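4. Cloth handling in the veil numbers

The veil numbers at the Plunetti theatre in Lorkon were short, usually no more than 4 minutes, and were placed late in the bill, after the comic singer. Audiences knew them by the colour of the cloth. The dancers knew them by the hold: the single pinch, the double pinch or the wrist wrap. Of the 26 prompt sheets that survive from the Cloka revue, most name the hold beside the music cue and leave out the steps altogether.

Yokoyama has argued that the steps were left out because they were not fixed. The dancer walked, turned and stopped as the size of the stage allowed, and the cloth did the rest. Our reading of the sheets supports this in part. Where a step is written down, it is nearly always a turn, and the turn comes just before a change of hold.

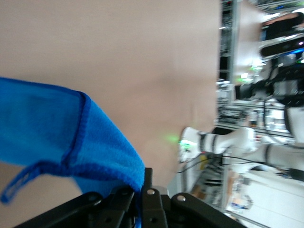

The single pinch is the simplest of the three and the one most often marked. The cloth is taken a short way in from its border, so that one part lies over the hand and the remainder hangs. Small cloths show the effect as well as large ones. In Figure 1 the blue cloth bunches into a rounded fold at the point where it is held, and its darker hem runs down on a diagonal and curls under into a loose corner. Dressers at the Plunetti sewed a contrasting hem on every veil, and from the gallery it was this line, more than the body of the cloth, that the eye followed. A plain veil held the same way looked like washing, according to a note on the back of one sheet.

The double pinch gives a flatter shape and was kept for slow music. It needed both hands, which meant that gloves had to be off before the number began. Several sheets carry the word "gloves" underlined at the head. The Nutsugah company, which toured with a similar act, got round this by putting the glove removal into the number itself, and the running time grew as a result.

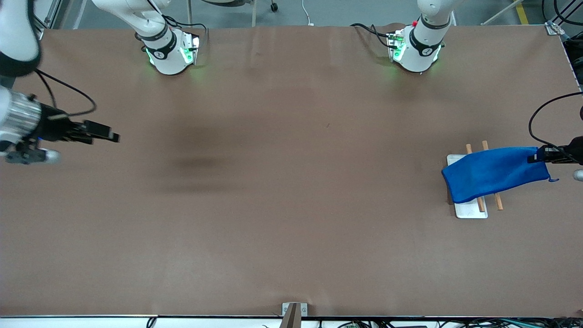
The wrist wrap is harder to reconstruct. Only two of the sheets describe it in full and they disagree on which way the cloth is wound. Korletey, who taught the number to student dancers one February, found that winding outwards let the veil drop cleanly on the last beat, while winding inwards left it caught at the elbow. We have followed the outward version here, though we accept that the inward one may have been used where the veil was meant to stay on until the curtain.

Hall size also mattered. The Plunetti seated roughly 2000, and the Cloka revue later played rooms of 200, where a full-length veil would have reached the front tables. The sheets for these smaller rooms call for a half veil and drop the wrist wrap. The music was left as it was, and the bars that had covered the wrap are marked "walk".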